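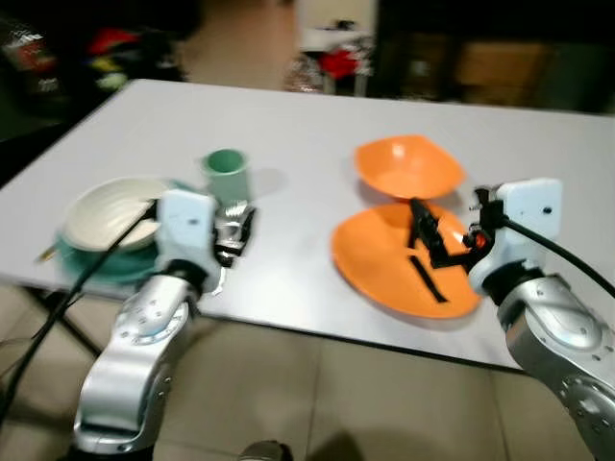
I've had the Valo grippers on both arms for a bit over a week now, and the Mertens pair before that for most of August, so I think I can finally write down what I like and don't like about each. I wrote up the arms themselves in an earlier post and won't repeat that. Same arms, same controller, same table for both.

My test is table clearing. Bowls, plates, a tumbler, whatever else is lying around. I used to test with foam blocks and 3D printed cylinders and got very nice numbers that meant nothing the first time I put a real dish down. Dishes have rims that flare, curved sides and glossy glaze, and they sit close together. A ribbed bowl behaves differently from a smooth one. A flat orange dish with a pointed end is a different problem from a round plate, and the jaws have to come at it from the right direction or it spins.

The Mertens pair first. They are strong, and they close fast. The pads are soft and wide, and for cups they were the better of the two. I ran 57 cup picks and lost 8 of them, most of those from me setting the approach height wrong. Where they fell down was anything low. The pads are thick enough that they can't get under the rim of a flat dish without pushing it along the table first. I tried coming in at a steeper angle and that helped a little, but then the wrist was close to its limit and the arm would stop and complain.

The Valo fingers are thinner and harder. They reach over the edge of a flat dish and pinch it, and that works more often than I thought it would. I did 57 flat dish picks to match and 46 were good. Of the ones that failed, 9 slipped as soon as the arm started lifting and 2 never got a grip at all. I have not tried rubber tape on the tips yet. I have a roll of it and will probably do that next.

Cups are worse with the Valo. There is less contact and they tip. If I slow the close down to half speed it mostly goes away, but then every pick takes longer, and with two arms working you notice the waiting.

Some notes on the setup, because I got two emails asking.

The cables. Mine still run outside the arm and across the work area, and I know that's not good. On the left side the cable passes right over the dishes in some poses. It has dragged a cup once. I bought a pack of clips from Hirketti and they are fine but too short for the wrist joint, which needs more slack than you'd expect when it rolls all the way over.

The indicator light near the base of the gripper is more useful than I gave it credit for. I mapped it to the fault state in the controller, so I can look up from the keyboard and know if a close command went through. The Mertens only reports over the bus.

The controller is still the Grukden. I have no complaints about it apart from the startup order. If you power the grippers before the controller, the left and right get swapped about every other time, and the left arm will politely close the right hand. I lost most of a Wednesday to that before I found the setting that pins the addresses.

The head camera view is good enough for placing the arms, but pale dishes on a white table are hard for it. The orange ones are found every time. The cream bowl gets missed or comes back with half its rim gone, and setting it on a colored plate fixes some of that and then gives me a stack to separate, so I haven't decided what to do there. A darker tabletop would be the obvious thing to try.

For now the Valo pair stays on. I do more flat dishes than cups, and slow cups I can live with. I'll post again once I've done the tape.

Filed under: Grippers, Two-arm setup, Bench notes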